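Week 3: Reading a Room by Its Floor
Interior History and Materials, course handout, updated 05/06/2020
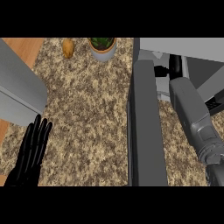

Booker Mahmoud wrote in after last week's session to ask whether carpet really deserves a whole lecture, given that tile and timber last so much longer. Fair question! My answer is a cheerful yes, and I hope these notes show why.

What carpet does

Carpet soaks up sound. Walk from a bare hallway into a carpeted office and your own voice changes. Fibre and underlay both play a part, and a thick underlay beneath a modest carpet often beats a plush carpet laid straight on concrete (try it in the sample room, it's a lovely surprise).

Colour and fleck

Plain colours show everything. Flecked and speckled ones hide crumbs, lint and the odd coffee spill, so they turn up again and again in workplaces and rental flats. A beige and brown mix is about as forgiving as it gets. Designers can be snobbish about it, but I've grown very fond of it, and once you start looking at how the two tones are blended you'll find the good ones have real depth.

Pile, quickly

Loop pile: the yarn comes up and goes back down. Tough, a bit firm underfoot, happy in corridors.
Cut pile: the loops are sliced open. Softer, but it shows footprints and vacuum marks.
Cut and loop: both together, which lets you make a pattern in a single colour.

Case study: the Montoya building

Brayden Poirier's essay on the Montoya refit is in the reader, starting on page 539. The owners chose loop pile for the halls and cut pile for the meeting rooms, then lived with both for 20 years before changing a thing. Read the part on seams twice. It's the best account I know of how a badly placed join can spoil an otherwise beautiful floor.

For next class

Bring 2 samples of any floor covering, one you love and one you can't stand. Offcuts are fine. Write a short paragraph on each, covering fibre, pile, colour and where you'd put it. We'll lay them all out together and argue about them, my favourite hour of the whole course!

The wool unit moves to November.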